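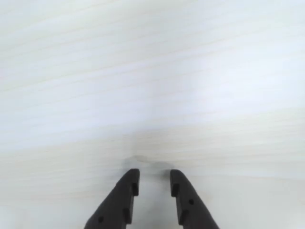 About Cirkwood

Cirkwood is a small company in Balstead that puts together sorting and tidying sets for preschools, daycare centers and waiting rooms. We opened in January with a rented unit on Agbenyega Street, 2 workbenches and a van. We now supply almost 30 centers in and near the town.

A set is simple. It has toys in plain colors, a bin to put them in, a roll of bright tape and a card with ideas on it. You supply the table. A pale top with a quiet grain works well, and most centers already have one.
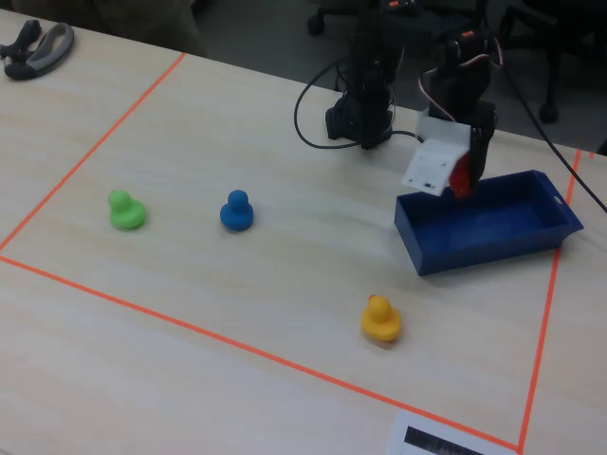 What we sell

Our best seller is the duck set. The ducks come in green, blue, yellow and red, and they are small enough to stand on a children's table with room to spare. The bin is blue, low-sided and open at the top, so a child can see what has gone in and what is still out on the table.

The tape marks the play area. Put down four straight strips to make a box, set the bin on one side of it and spread the ducks out over the rest. The idea is to pick up one duck at a time and put it away. Some centers call out a color first. Others let the children choose their own order and talk about it afterward. 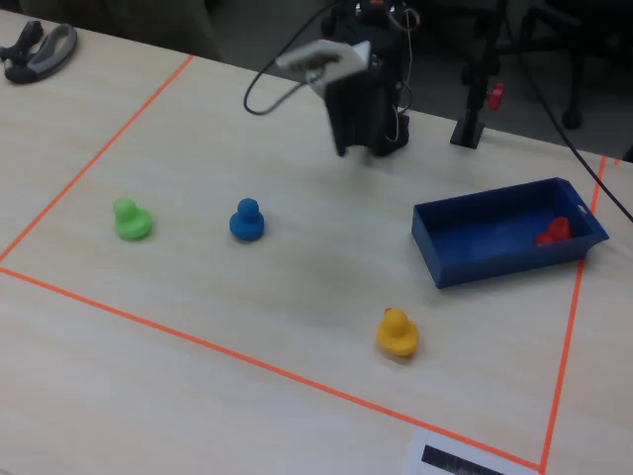
Red is a good color to start with. Against the blue of the bin it is easy to spot, and younger children like to look over the side and check that it is still in there. Once they have the hang of it, ask for green or yellow next and leave blue for last, because a blue duck in a blue bin takes more looking for.

We also sell spare ducks singly, bins without ducks, and refill tape in orange. Item 2768 is the refill pack, and it is the one people phone us about most.

How we work

Orders placed before 12 noon are packed the same day. We deliver in Balstead ourselves and use a carrier everywhere else. Bins and tape come from our supplier, Clerix. If a duck goes missing, tell us the color and we will send another at cost. 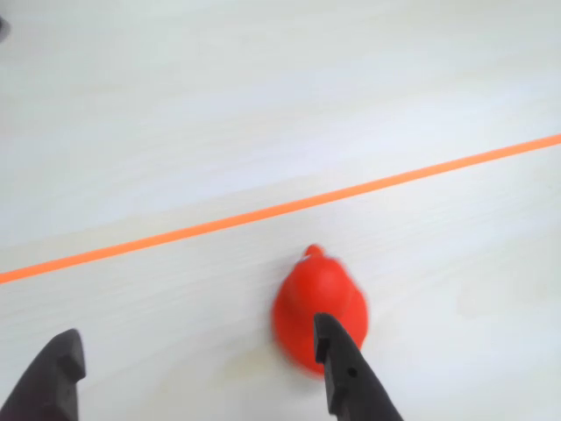 Photo: Cirkwood

Tape is the part of the set that gets replaced most often. Press it down flat from one end to the other and pull it up slowly when you want to move the line. Wipe the table with a damp cloth and let it dry before you put down a new strip.

Visits

The unit is open to customers on weekday mornings. Please call first if you would like to try a set at the table. Parking is behind the building, off Agbenyega Street.

Page last updated July 4, 2022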